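The Rice of Aunt Corinne

Esperanza Kincaid received the letter on a Saturday in November. It said that her aunt, Corinne Esposito, left her the house in Lastell, the debts of the house, and one recipe.

The debts were 1,070 dollars. The recipe was four lines long and the last line was only one word: wait.

She took the slow bus from Doucet, and in the evening she was already in the kitchen of her aunt, still with her coat on. She washed the rice until she lost patience.

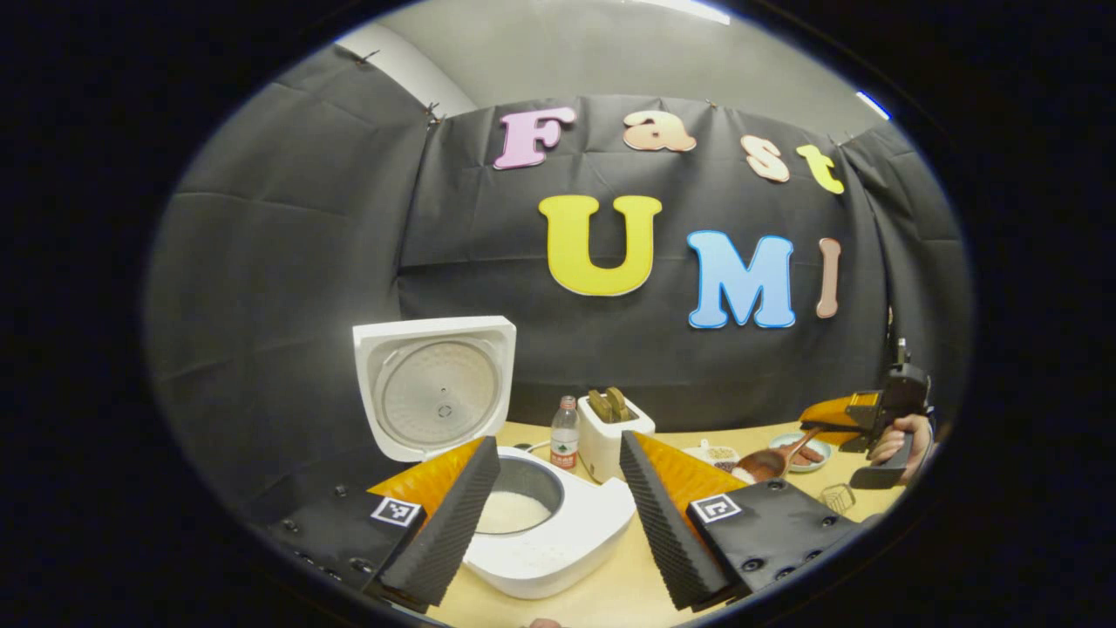 The neighbor came at seven without knocking. He was an old man with wet shoes, and he sat down on the chair near the window as if it was his chair.

"She owed me a dinner," he said. "Three years she owed me."

"It is not in the letter," said Esperanza.

"No. She would not write such a thing."

She looked for a second plate. In the cupboard there were many, all different, and she chose the blue one — she did not know why. The man looked at it for a long time.
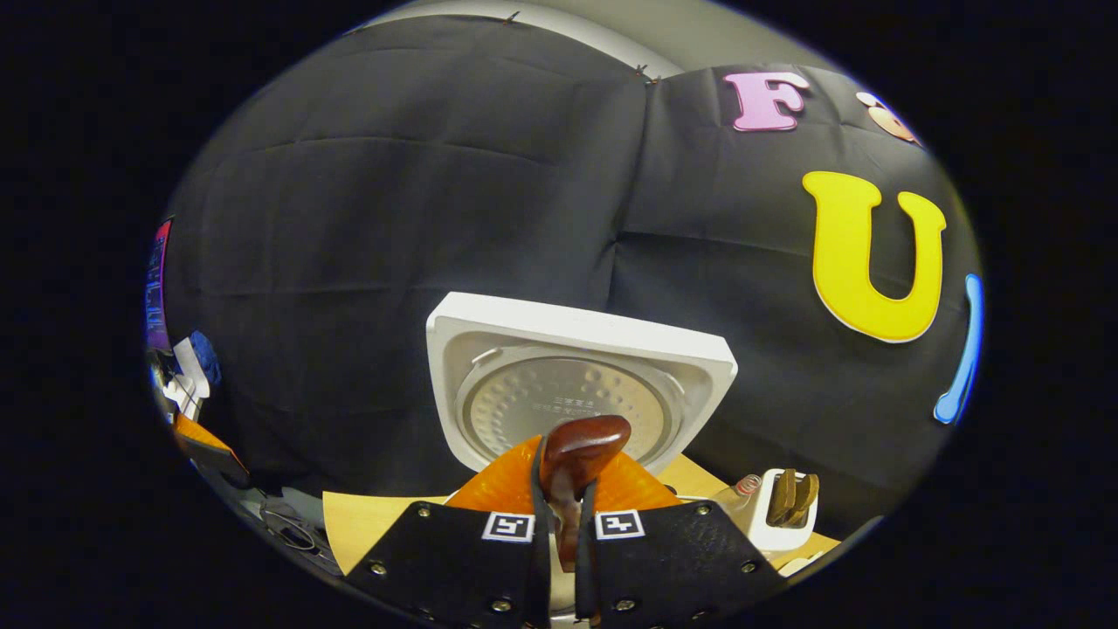
"Did you wait?" he asked.

"How long must I wait?"

"She never told me. I always had to go home before."

Outside the last bus to Doucet went past, with its lights on and no passengers. Esperanza took off her coat and hung it behind the door, where another coat was hanging, and she sat down across from him.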